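4. Results and Discussion

4.1 Sampling

Dry pinto beans were bought loose from the bulk aisle of one grocery store in Flestthorpe during February. Each of the 48 samples was dispensed into a paper bag, weighed on a kitchen scale and compared with the weight printed at the self-service station. The target for every sample was 285 g. Two bags tore on the way back and were replaced the same afternoon.

4.2 Portion error

The mean error was 4 g over target. Error was larger in the first samples of each session and settled after that, so part of it should be put down to the operator. Bin fill level had a visible effect. When the bin was less than a third full, the last addition was harder to control and the sample usually ended high.

Bean size was checked by hand count. One reference bag held 1,254 beans, including split ones. Splits were kept in the weight but left out of the size measurements, following the method in Pace (see References).

4.3 Price comparison

Loose beans cost less per kilogram than the Pondier packaged beans on the next shelf, but the difference was smaller than expected once overfill was included. A shopper who wants a fixed amount and overshoots pays for the extra. The Niltutel store brand was out of stock for half the period and was dropped from the table.

4.4 Limitations

One store and one type of bean were used. Humidity was not recorded. The scale reads to the nearest gram, and drift between sessions was not corrected - a check weight should be used next time. Cinzia Galli repeated the weighing of the first ten bags and her readings agreed with ours.
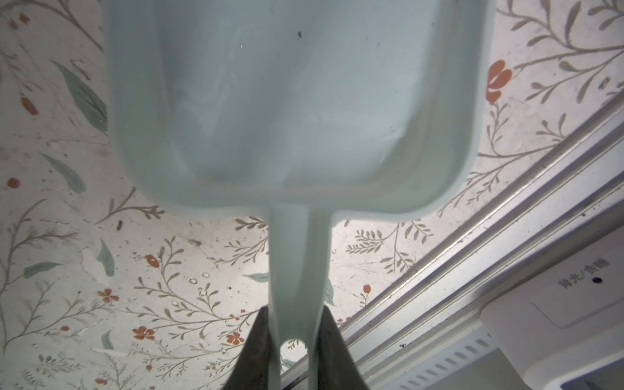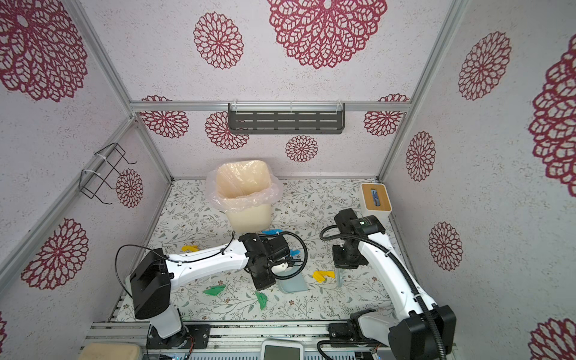 Figure 3. Pale green plastic scoop (first picture); enclosure with patterned walls and floor mat (second picture).

References and raw weights are in Appendix B.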